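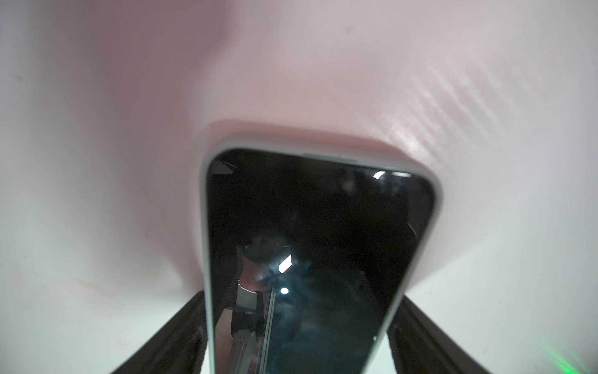
Why Does a Dark Phone Screen Act Like a Mirror?

When a phone is switched on, you look at pictures and words. When it is switched off, the screen goes black, and you start to see other things in it. You might see a lamp, a window, or your own face. The phone in the photo has its screen off, and there are bright spots of light and dim gray shapes on the black glass. None of those shapes come from inside the phone. They are reflections.

To understand how this works, you need to know a little about light.

Light bounces

Light travels in straight lines until it hits something. Then some of it bounces off. When it bounces off a rough surface, such as a brick or a wool sock, it scatters in every direction. You can see the brick or the sock, but you can't see a reflection in it.

Glass is very smooth. When light hits smooth glass, it bounces off in an orderly way, like a ball bouncing off a flat wall. The light keeps its pattern, and your eye sees that pattern as a picture of the room.

Why it has to be dark

Clear glass lets most light pass straight through. Only a small part bounces back from the front. That small part is there all the time, even when you are watching a video. You don't notice it much, as the light from the screen is so much brighter.

Turn the screen off and things change. Now there is only black behind the glass. Black surfaces soak up most of the light that reaches them, so very little comes back out. The weak reflection on top has nothing to compete with, and you can see it.

The same thing happens with a window at night. From inside a lit room, the dark window shows you the room. In the daytime, the same window shows you the yard.

Why some parts are bright and others are murky

A lamp sends out a lot of light, so its reflection is easy to spot. In the photo, one light shows up as a slanted white rectangle and another as a small round dot. Walls and furniture don't make their own light. They only pass along what reaches them, so in black glass they often look gray and blurry.

A bathroom mirror does a better job. It has a thin layer of shiny metal behind the glass, and the metal bounces back nearly all the light.

What the case is for

Glass is hard, but it can crack when it is dropped. Corners are a weak place. If a phone lands on a corner, the whole force of the fall goes into one tiny spot.

A case helps with this. The light gray one in the photo has a thick, rounded rim that wraps around the corners of the phone. On many cases the rim also sticks up a little higher than the glass. If the phone falls face down on a flat floor, the rim touches first.

Soft surfaces help too. When something soft bends or folds, it slows the phone down more gently than a hard floor would. A pillow does this, and so does a thick blanket.

Try it yourself

You will need a phone or tablet with the screen off, a small lamp, a sheet of white paper, and a sheet of black paper. Ask a grown-up before you borrow the phone.

1. Lay the phone flat on a table near the lamp. Move your head until you find the lamp in the glass.

2. Tilt the phone slowly. Watch how the lamp's reflection slides across the screen and changes shape.

3. Turn the screen on and make it as bright as it will go. Look for the lamp again. Is it harder to see?

4. Now find a picture frame with clear glass. With a grown-up's help, slide the white paper behind the glass, then the black paper. Compare the reflections.

Yolotzin Jaramillo, age 10, tried this at her kitchen table and drew what she saw each time. In her drawings, the lamp was a circle when the phone was flat and a thin oval when it was tilted.

Words to know

Reflection: a picture made by light bouncing off a smooth surface.

Absorb: to soak up. Black paper absorbs most of the light that hits it.

Scatter: to bounce off in many directions.

Written by Braulio Rosales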